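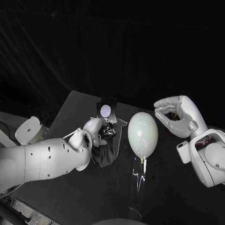
The robot at its table at Prostlow, with a balloon taped down between its two hands.

30/09/2019

I popped over to Prostlow in Ernville this morning to meet the newest arrival on the packing floor, and I'll admit I went in expecting a big orange arm in a cage. What I got was a pair of white hands with proper fingers, and a balloon! They do party supplies here, you see, so balloons are the day job.

The robot goes by Rostilel and it has taken over the fiddly sample table, where things get picked up, looked at and put down again all day long. Until this summer that was Hsiu-ying Hsu's spot. She did it for years and her wrists had started to complain (mine would have given up by the first Christmas).

"I thought I'd be out the door," she told me over a very strong tea. "Now I set the table up for it, I tell it when it's wrong, and I go home without the wrist straps on."

She and Feng-yi Huang share the new job between them, one on earlies and one on lates. Both had 90 hours of training, paid, and both moved up a pay grade. On a good shift the table gets through 300 samples. Hsiu-ying's own best is 307 – it's written on the whiteboard by the kettle and she has no plans to rub it off.

Not everyone is won over. Torben Brandes on the loading bay says the floor is quieter than it was and he misses the chat. He'd also like to know what happens when a second robot turns up. Fair question, and I put it to the floor manager, Zdeňka Baláž. She said 2 people will stay on each table whatever gets bought, and that she'll put it in writing at the staff meeting in October.

I'll be going back for that one. Feng-yi has promised cake.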